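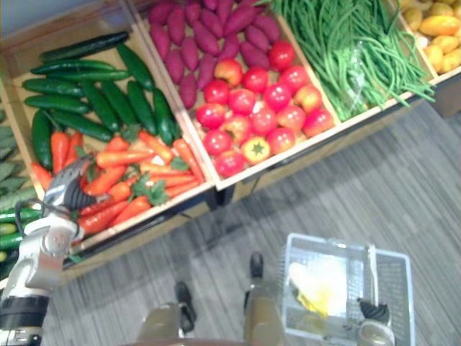

Carrots and cucumbers in one crate, sweet potatoes and tomatoes in the next

Storing carrots and sweet potatoes through winter

rootcellar_57
We put up a lot of carrots this year and I want them to last past December. The basement in our place near Fundell stays cool but it's dry. Last winter the carrots went rubbery in a month. Damp sand or sawdust?

mapleditch
Sand. Cut the tops off first, right down to the crown, or they keep pulling water out of the root. Don't wash them. Layer them so they don't touch and keep the sand barely damp.

Tilly_K
I've done both and I prefer sawdust. Sand is heavy and you will hate moving the bin. My sawdust carrots were fine in March.

mapleditch
Sawdust gave mine an off taste. It depends on the wood, I guess. I wouldn't risk a whole crop on it.

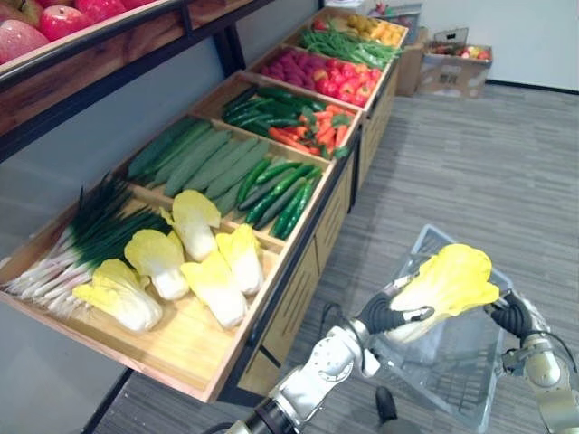 Cabbage is a different matter. I wrap each head in newspaper and leave them on a shelf with space between. Any head with a split gets eaten first. Keep them away from apples too - the gas from the apples yellows the leaves.

rootcellar_57
OK, sand it is. What about sweet potatoes? Same bin?

Tilly_K
No. They need to be warm. Cure them at 80 to 85 degrees for a week or more, then keep them in a closet at 55 to 60. A cold basement ruins them.

oldgate103
I skip the curing and mine last until Christmas. Seems like a lot of fuss for 2 extra months.

Tilly_K
Two months is the whole point if you grow them to eat all winter. 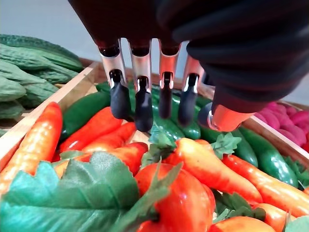

Posted in: Harvest & Storage > Peppers

oldgate103
Moving on to peppers, as the thread title got edited to include them. I string the thin-walled ones and hang them in the kitchen. Thick ones go moldy that way, so I freeze those.

mapleditch
Agree on freezing. Slice them, spread them on a tray, bag them once they're hard. No blanching.

rootcellar_57
Thanks all. Picking up sand at the Verley yard on Monday. I'll report back when I dig out the first layer.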